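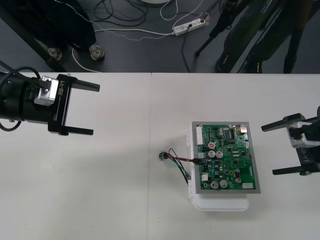

Skesesa Harness
Two-arm planning and control software for cable and connector work

Skesesa Harness is a software package for two-arm robots that handle wire harnesses, plugs and circuit boards. It takes in camera images and joint readings, works out where the connectors and wires are, and sends motion to both arms on one shared clock. It runs on a single workstation next to the robot.

The package is made by a small team in Ollville. It is sold as a yearly license per robot cell, and the price covers updates and email support.

What it is for

Most pick-and-place software assumes that a part keeps its shape. A harness doesn't. When one arm lifts a plug, the rest of the wires swing, twist or drag across the table, and a plan made a second ago may no longer be any good. Harness is written for that problem. It keeps a running estimate of each wire it can see and replans when the estimate moves too far from what the planner expected.

Typical jobs are picking a plug off a flat surface, passing it from one gripper to the other, turning it to the right side, and lining it up with a header on a board.

Perception

The perception module finds three kinds of things: boards, connectors and wires. Boards are matched against a layout file that you supply. Connectors are matched against a library, which ships with 49 housings. You can add your own from a CAD file or from a set of photos taken on the bench.

Wires are traced as curves. Where two wires cross, the tracer keeps both possible paths until another view settles it. You can set how long it waits before it asks an arm to move its wrist camera to a better angle.

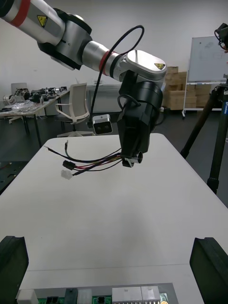
Each camera is given a role in the setup file. A fixed camera covers the whole table and is used for finding parts. Wrist cameras are used for close work, where the fixed view is usually blocked by the grippers. A cell can run with wrist cameras alone, but the first search of the table will be slower.

Calibration is done from the setup screen with a printed target. You will need to do it again any time a camera bracket is loosened or replaced. The software checks its own calibration at startup and shows a warning if the views disagree by more than the limit you set.

Planning

The planner treats both arms as one system. You give it a goal for the part, such as "plug A above header 2," and it picks which arm grasps, which arm supports, and whether a handover is needed. You can also fix the arm by hand for any step.

Wires are part of the plan. Each one has a minimum bend radius and a maximum pull, both set in the part file. If a motion would go past either value, the planner looks for another route or adds a regrasp. If it can't find one, it stops and reports which wire was the problem - it will not try the motion anyway.

Planning for a two-arm handover is the slowest step. To save time, you can store a handover once it works and have the planner start from the stored version.

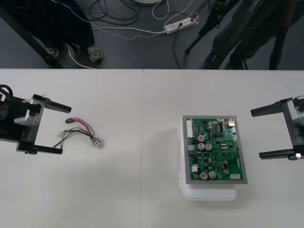
Boards are handled as fixed parts by default. Tall components such as capacitors are read from the layout file and given a keep-out zone, and you can widen the zone for any component you are worried about. If your layout file has no heights in it, use the height editor and type them in. This takes a while for a crowded board but only has to be done once.

Control

The control module sends joint targets to both arms and reads back position and torque. Gripper force is set separately for each finger pair. Three control modes are included:

Position. For free moves with nothing in the gripper, or with a part that is well clear of everything else.

Compliant. For contact with a board, a tray or the table. The arm gives way when the force limit is reached.

Shared hold. For times when both grippers have the same part or the same cable. One arm leads and the other follows with low stiffness, so slack stays between them.

Shared hold is the mode that takes the most tuning. Start with the default values, run the cable check from the tools menu, and raise stiffness on the following arm in small steps. Nghĩa Hứa, who wrote the mode, keeps a page of starting values for different cable types in the user guide.

Teleoperation and recording

An operator can drive either arm or both at any time. Switching from automatic to manual keeps the current grip, so you can take over in the middle of a handover. Camera images, joint readings, gripper state and planner decisions are all saved to one log file with matching timestamps.

Logs can be played back in the viewer at any speed. The playback shows the traced wires drawn over the camera images, which is the quickest way to find out why a grasp was placed where it was. You can cut a log into shorter pieces, label them, and export them for training your own models.
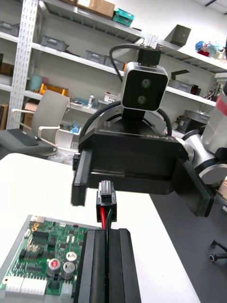

System requirements

Workstation with a recent Linux release and a dedicated graphics card
40 GB free disk space for the program and part library (logs need more)
Two arms with a joint-level control interface
One wrist camera per arm, fixed camera recommended
Wired network between the workstation and the robot

What is included

Perception, planning and control modules
Setup screen and calibration tool
Log viewer and export tool
Connector library
User guide (PDF) and sample part files

Robot hardware, cameras and the workstation are not included.

Versions

Hà is the current version. It adds stored handovers and the height editor, and it reads part files from older versions without changes. Flernton is the previous version and still gets bug fixes. Logs recorded in Flernton open in Hà, but not the other way around.

Ordering and trial

A trial license lasts 9 weeks and has every feature turned on. Send us your robot model, your camera models and a sample harness file, and we will reply with a setup file to start from. One license includes 2 operator seats. More seats can be added at any time from the account page.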